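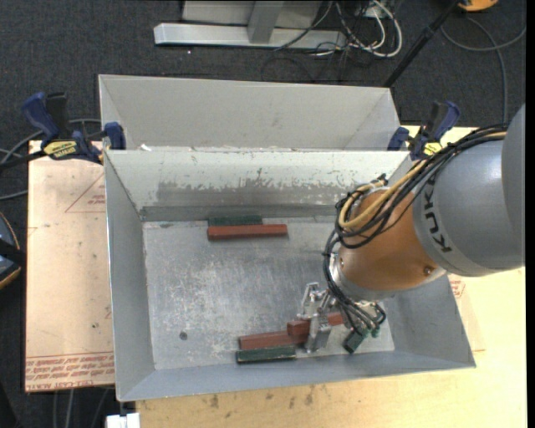
**tolvane_k**

Looking for opinions on recoating steel parts bins. We have 87 of them on the Skandside line, grey finish, all bought in the same order. The finish has failed on the inner faces first, and the far wall of this one is typical: a wide band worn down to darker bare metal, flaking at the ragged edges, with the upper part of the wall still pale grey. Left wall is still smooth. The floors are past saving as a painted surface and I don't intend to coat them. What I want to know is whether a two-part epoxy over a hand-abraded surface will hold on the walls, or whether I should strip and powder coat the lot. Quote from Moltau for strip and recoat is £2,141 plus carriage. Epoxy and my own time would come in well under that.

---

**brinepan**

Epoxy over hand abrasion will fail at the old edge. The new film bridges from bare steel to sound paint, and the step between them is where it lifts. You need to feather back until you can't feel the edge with a fingernail, then degrease, then prime the bare areas the same day. Most people do the first part badly and skip the last.

What was the original finish? If it's powder, check the cure before you blame wear. Rub a hidden area with a cloth and MEK. If colour comes off readily, it was under-baked and the rest of it will go the same way.

---

**tolvane_k**

Sold as polyester powder. Datasheet says 190 °C metal temperature but not for how long. Haven't done the solvent rub, will try it on an outside corner.

---

**Ostler_Finishing**

190 is a normal enough figure for polyester. The usual mistake is setting the oven to that and starting the clock when the door shuts. Heavier sections lag behind the air, so thin walls cure and thick rims don't.

I disagree with brinepan on one point. For an indoor bin with no chemical exposure, feathering and a decent zinc phosphate primer will give you years. Strip and recoat is the better job, but it's a parts bin.

---

**brinepan**

> it's a parts bin

It's 87 parts bins. Preparing four inside walls on each by hand is a lot of hours, and the quality will drop off well before the last one. Put any sensible labour rate on it and Moltau is cheap.

---

**fennimore_weld**

Has anyone asked why they need paint at all? Bare mild steel in a dry shop with parts going in and out every day stays reasonably clean. The flakes are the real nuisance as they end up in the product. Blast the insides, wipe with oil, leave them. We did this on the Traltik racking and it has been fine.

---

**Ostler_Finishing**

Fine if the parts can tolerate oil. Plenty can't. Also depends on humidity over winter, particularly if the heating goes off at weekends.

---

**tolvane_k**

Heating does go off at weekends. Parts are going on to be glued, so no oil.

Did the rub test this morning. Faint grey on the cloth after thirty double rubs, no softening. I take that as adequately cured?

---

**brinepan**

Yes, for polyester. A slight transfer is expected. So the coating was sound and you're looking at abrasion or poor pretreatment. Cut a crosshatch through the pale area near the worn band and pull tape over it. If squares come away, adhesion is poor everywhere and patching is pointless. If they stay put, I'll concede that Ostler's method would work, though I still wouldn't want to do it.

---

**gantry_sump**

Consider liners. Shirazi do a cut-to-size HDPE sheet and you can fold it to suit a sloping wall with a heat gun. It covers the floor as well. Loses you a few millimetres each side. We went that way in May and haven't touched a paint gun since.

---

**fennimore_weld**

Liners trap swarf and dust behind them. Had them, took them out.

---

**gantry_sump**

Only if you don't seal the top edge.

---

**tolvane_k**

Crosshatch done on three bins. Two held, one lost most of the squares. Not sure what to make of that. Going to ask Moltau for a price on a part batch and do the tape test on the rest before deciding.

---

**brinepan**

Check whether the bad one has a different batch label. Mixed pretreatment would explain it.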